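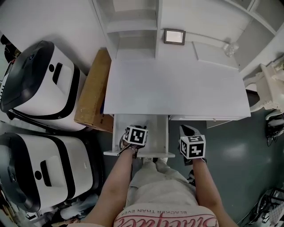
What should you wipe a white painted desk with?

Warm water with a very small squeeze of washing-up liquid, on a soft cloth that has been wrung out hard. Dry it straight afterwards with a second cloth. That deals with most of what ends up on a desk: dust, fingerprints, tea, the grey patch where your wrists rest.

I keep two cloths for mine and wash them without fabric softener, which leaves a film that shows up as smears on anything white. Avoid cream cleaners and the green side of a scouring sponge. They take the mark off and leave a dull patch, and on a matte finish you will see that patch every time the light comes in from the side.

Clear the desk completely before you start. Wiping round things leaves a tide line. Start with the shelves or cubby holes at the back, top row first, then the desktop, then the drawer fronts, and leave the floor till last. If you do the desktop first you will only have to do it again.

Marks that won't shift

Ballpoint: a little surgical spirit on a cotton bud, tried first on the underside of the desk. Work from the outside of the mark inwards and change the bud as soon as it turns blue.

Pencil: a clean white rubber. Coloured rubbers can leave a stain of their own.

Sticky tape residue: warm it with a hairdryer on low, rub with your thumb, then wash as above. Wendy Birkett uses cooking oil for this. It does work, but you have to get every bit of the oil off afterwards and on open-grained wood I wouldn't risk it.

Cup rings: if the ring is raised or rough the finish has swollen, and cleaning won't alter it. Leave it to dry out for a week before deciding whether to repaint.

Yellowing: this is in the paint or the plastic coating itself. Stuart Lockwood tried three different products on his and ended up painting it.

Mirrors, frames and glass

Spray the cloth and never the mirror. Liquid that runs down into a frame gets behind the glass and spoils the edge of the silvering. A dark frame on a white desk also leaves marks where it has been dragged, so lift it, and put a felt pad under each bottom corner.

A glass used for pens collects ink and dust in the bottom. Put a folded piece of kitchen paper in it and swap it when you do the desk.

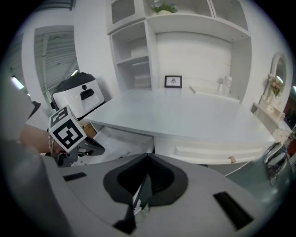

How do you stop a desk drawer from sticking?

Empty it, take it right out and clean the runners before you do anything else. Most sticking drawers are dirty or overfilled. Fluff, staples and pencil shavings work their way to the back and pack down in the corners.

With wooden runners, brush them out, then rub a plain candle along the parts that touch. With metal ones, wipe off the old grease and put on a very little silicone spray, with the drawer out and the papers well away. Don't use ordinary oil on either, as it collects dust and you will be back where you started by April.

If it still catches, look at the base. Thin drawer bottoms sag under paper. You can sometimes turn the panel over and slide it back in its groove so that the bow faces up. Otherwise glue a thin strip of wood across the middle underneath, provided there is clearance for it.

Loose knobs

A small round knob is nearly always held by one screw from inside. Tighten it by hand with a screwdriver that fits properly. If it works loose again in a month, take the screw out, put one drop of nail varnish on the thread and refit it. Gold-coloured knobs should only be wiped with a damp cloth. Brass polish goes straight through a thin plated finish, as Elsie Wragg found with a whole set.

Grooves and carved bits

The long groove across a drawer front holds more dust than it looks. Use a dry paintbrush, then a cloth wrapped round a lolly stick. The same brush does for carved chair backs. Brush downwards with the vacuum hose held in your other hand, and go over any scrolls with a barely damp cotton bud. Too much water sits in the carving and lifts the paint.

Underneath

Power strips gather fluff on the floor. Switch off at the wall, unplug everything, and go over the strip with a dry brush. Nothing damp near it at all. While it is unplugged, put a bit of masking tape on each plug and write on it what it belongs to.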